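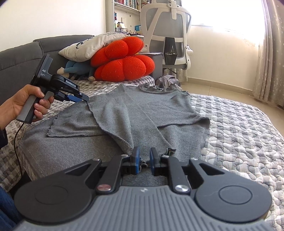

Handout 4, p. 6

6 min read

Gathering examples by hand: cloth

Right, this one goes with the session on demonstrations, and it's the one I most enjoy teaching, so apologies in advance for the length. Last time we did rigid things (mugs, blocks, the wretched stapler) and most of you came away thinking that collecting examples is easy but dull. Cloth will cure you of the first half of that!

Look at the garment on the bed for a moment and try to tell me, in one sentence, what position it's in. With a mug you'd say where it is and which way the handle points, and you'd be done. With a grey knit top you've got a neckline at the far end, a sleeve end lying out to the left, a folded bit across the middle, layers on layers, and nearly all of it the same colour. There's no short list of numbers that tells a learner where the top "is". That's the whole difficulty, and it's the reason we spend two sessions on it.

What we're recording

An example, for this course, is one go at a task from start to finish, done by a person holding the grippers. You work them with your own hands, the camera sees what the gripper sees, and we save the pictures together with how the gripper moved and how wide the jaws were open. Later on the learner is shown a view and asked what the hand did next. So everything you do in front of that camera is an answer to that question, including the scratching of noses. Please bear this in mind.

For cloth we always use two grippers. I did try a term with one, when we were short of kit, and what we got was a very large collection of people dragging jumpers across beds. One hand has to hold while the other one moves, or you need something heavy on the hem. Have another look at the gripper on the left of the picture, the one whose tip meets the edge of the cloth, and notice how little of the fabric it needs. The near one has its blue pads upright with a narrow gap between them, and there's grey fabric visible between and below. That little gap is where your exercise lives. If the pads come down a finger's width too far along you've got two layers instead of one, and the whole fold goes wrong three moves later.

Before you start

Lorraine Cheetham runs the kit store in the Chaudhary building and she'll issue each pair with their cables and a sheet to sign. Check these before you leave the counter:

- both jaws open and close all the way, without catching
- the pads are on firmly and there's no fluff on them (knitwear sheds like a cat)
- both cables reach where you mean to stand, with slack
- the clocks on the two grippers agree. Betar shows this in the top bar and it should be green. If it's amber, unplug and start again

That last one has ruined more work than anything else on the course. When the two recordings don't line up, the left hand lets go before the right hand has taken hold, as far as the learner is concerned, and it will cheerfully learn to drop things. You can't mend it afterwards. Neville Bunting spent a good part of February trying and he'd like you all to know that it wasn't worth it.

Mind the cable, too. It hangs from the bottom of the handle, and if it trails over the bedding it'll move the garment when you move your arm – a tiny tug, you won't feel it, but the cloth does. Let it fall behind your wrist.

Where to do it

Not only in the lab, please. The lab tables are white and flat and nobody folds their washing on them. What I want is beds, sofas, kitchen tables, the top of the tumble dryer, wherever you'd really do it. A quilted cover is a lovely difficult surface: it's puffy, it's got a pattern of its own, and the edge of a plain garment shows up quite differently against checks than it does against a desk. Leave the cushions and soft toys where they are. Leave the books on the shelf and the chair where it was. A learner that has only met tidy rooms gets in a terrible muddle in yours.

Windows need a bit of thought. A big bright window will go solid white in the recording, and that's all right at the edge of the view. It's less all right when it makes the camera darken everything else and your grey jumper turns into a grey lump. Before you record anything, open the live view in Betar, move through the whole fold with the jaws open, and watch whether you can still follow the seams. If you can't, stand on the other side of the bed or half draw the curtain. Then on the next run, change it back a little. We do want some awkward light in the set, we just don't want all of it to be awkward.

The task itself

The exercise this time is "flatten and fold". Start from a mess, end with the garment folded in whatever way your own household folds. I don't mind which way, but pick one and stick to it for the whole set. If you fold the sleeves in first on one run and last on the next, the learner sees two sensible answers to the same question and goes for something halfway between, and halfway between two good folds is a dreadful fold.

How I do it, for what it's worth:

1. Start the recording with both grippers in view and off the cloth. Wait a breath.
2. Find the neckline first. It's the easiest thing to recognise on most tops and it tells you which way up the rest is.
3. Hold at one side of it, and use the other hand to pull the nearest loose panel outwards. Small pulls.
4. Deal with the sleeves. Ruffled or frilly cuffs are a pain, as the pads will happily pinch the frill and miss the sleeve, so take hold a bit further in.
5. When it's flat enough (not perfectly flat, life is short) fold.
6. Open both jaws, lift away, wait a breath, stop the recording.

Don't put the gripper down and use your fingers. I know. The temptation is enormous, especially with a curled hem. But a run where a bare hand comes in and sorts it all out teaches the learner that hems get sorted out by magic. If you truly can't manage, stop, mark it "abandoned", and begin a new one.

Mistakes, on the other hand, are welcome. If you miss the edge and go back for it, keep the run! A learner shown nothing but perfect grasps has no idea what to do after a bad one, and it will have plenty of bad ones. Barry Sedgwick and I disagree a bit here (he'd bin anything with more than one slip in it), and his argument is that sloppy runs make for sloppy learners. There's something in that. My own rule is that I keep a slip if I put it right within the same run and throw it out if I just gave up caring.

How many

Each pair of you brings back 570 runs by the end of the block. Pool those with the other groups' work and the shared set goes comfortably past 2000, which is enough for next session's training exercise. Spread them out. Stop for a proper rest when your wrists complain, and swap hands with your partner now and then, so that we aren't all learning from one right-handed person.

Change the starting mess every single time. Lift the garment by some random bit, let it drop, and take what you're given. Hafiz Goh looked through one group's work last year and found they'd been laying the top out in very nearly the same crumple each time – they hadn't meant to, it's simply what arms do when they get tired. The trained model was splendid on that crumple and hopeless on all others. Throwing it over your shoulder onto the bed works quite well, though watch the lamp.

Labelling

Do it the same day. In Betar, every run needs the garment, the surface, the room, and one of "done", "done with slips" or "abandoned". Use the notes box for anything odd: pad came loose, dog arrived, sun went in. Write it as you'd say it to a friend. Kirsty Whiteley reads all the notes and she much prefers "sleeve got stuck under itself, went back for it" to "suboptimal manipulation event".

Anyone using their own home, go through the recordings for post on the table, family photos and people who haven't agreed to be in it, and leave out whatever shouldn't be shared. The form is on the course page. It does need your housemates' signatures as well as yours.

For next time

Bring your labelled set and one run you think is bad, and be ready to say at which moment it went bad. Have a read of the Nallska notes on folding towels before then, in particular the bit about when to let go. Grippers back to Lorraine by noon, pads cleaned, cables coiled loosely and not round the handles.

Related handouts

Rigid objects and the stapler problem
Betar: setting up a two-hand recording
Nallska notes: towels, flannels and when to let go
What makes two examples different?
Booking kit from the Chaudhary store
Turnard short course: list of sessions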